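Participants wanted: Stutine open day, folding demo, hand-held grippers

Grokier is looking for people to join the Stutine open day in April. We need folders. Also a few visitors who don't mind asking blunt questions in front of other visitors. No robotics background needed, most of the people on our list have none.

Short version: you come in, we show you the tool, you fold laundry with it on a real bed in a real bedroom, people watch, you get paid. Clothes are the main thing this time, T-shirts mostly.

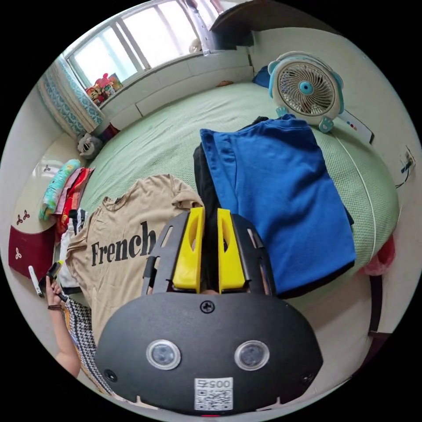
Sessions run 3 hours with a break in the middle. Doors at 9, please don't come earlier, the building is locked and the buzzer is broken. Pay is by the session, same rate for everybody, and the amount is in the sign-up form. Lunch included. Parking is not, sorry, the street behind Mathew Hall is usually OK.

What you'd be doing:
Folding, unfolding, folding again, stacking
Talking to visitors while you do it (or not, tell us on the form)
Filling out a one-page sheet at the end

Who we want: adults, any age over 18. Left-handed people especially, we are short. You should be able to sit or kneel by a bed for a while and squeeze a trigger over and over. If your wrists give you trouble this is probaly not the one for you, but ask about the visitor spots.
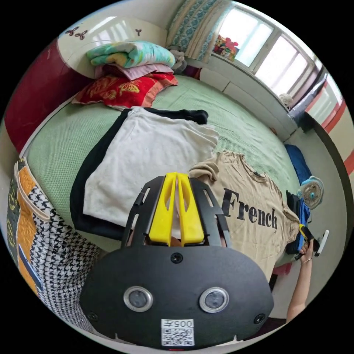

Do I have to be good at folding?

Nope, fold the way you fold at home. We want a mix, neat and sloppy both, and we will not correct you unless the tool is about to come apart.

The recordings go to Prurkico, our partner on the automation side, who train the folding software with them. Target for this round is 1,933 folds, first 1,000 before the open day and the rest on the day and the week after. So if you can't make the open day there's still work before and after, put your free times on the form.

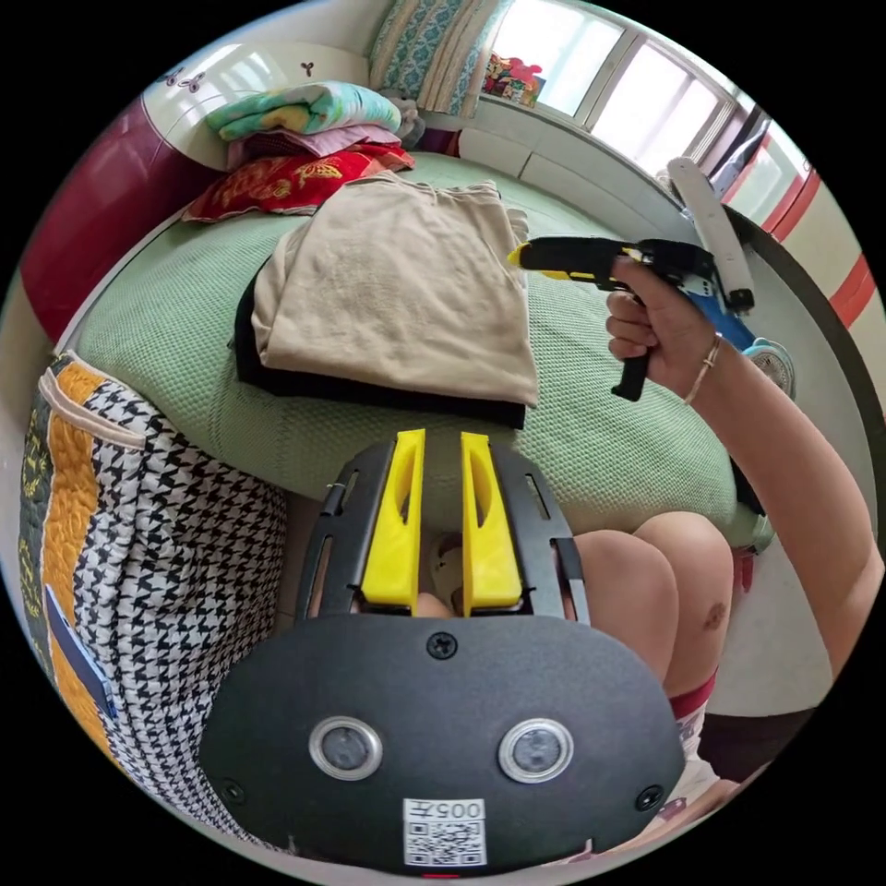
Dress: short or pushed-up sleeves are easiest. Closed shoes at the door, shoes off in the bedroom. Phones on silent. You will sign a release for the recordings, read it first, it's two pages and the second one matters more then the first.

Visitor spots are free. You get the tour, the talk after lunch and a turn with a gripper if the line isn't too long. Kids welcome on the tour with a grown-up, not in the folding sessions.

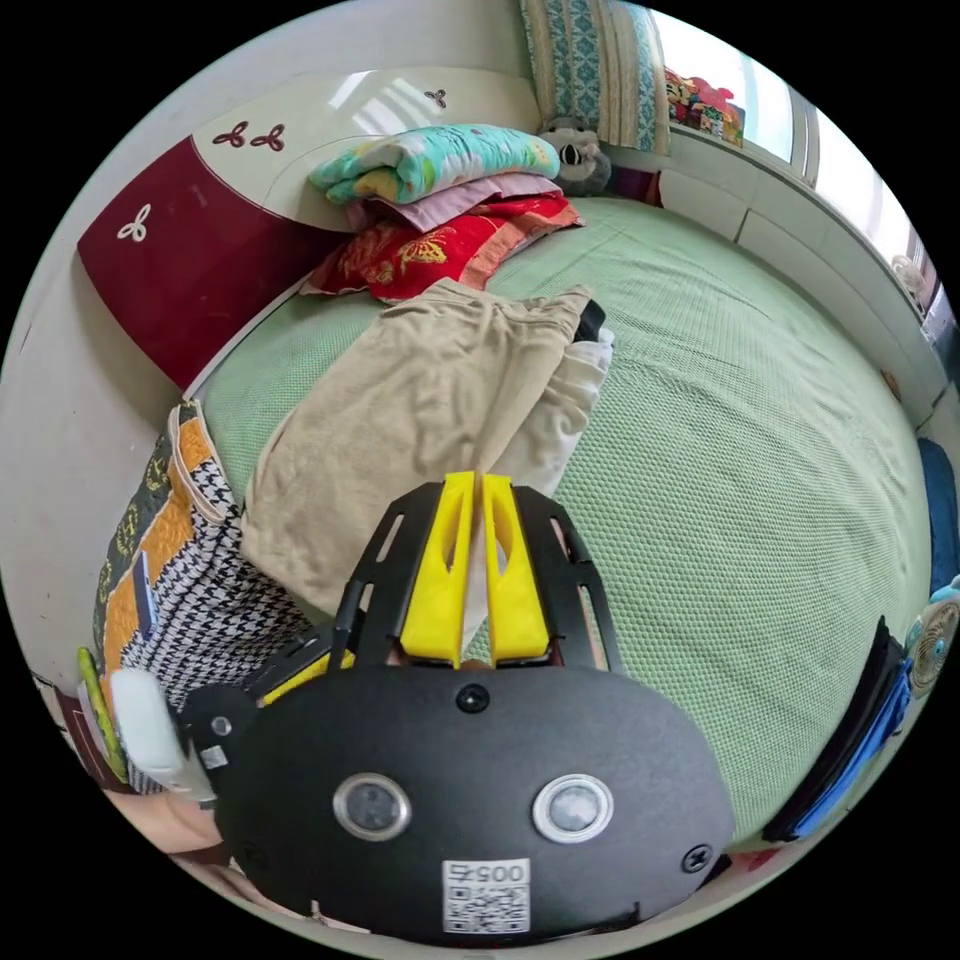 We also need one person for the sign-in table, morning only, same pay. Spanish a big plus.

To apply: fill out the form on the Stutine page, pick "folder", "visitor" or "table". One form per person please, couples keep sending one and we have to write back. Replies go out by the end of March. If you did the towel round last fall you can skip the training video but still need a new release.

Questions go in the comment box on the form, the phone is not being answered this month.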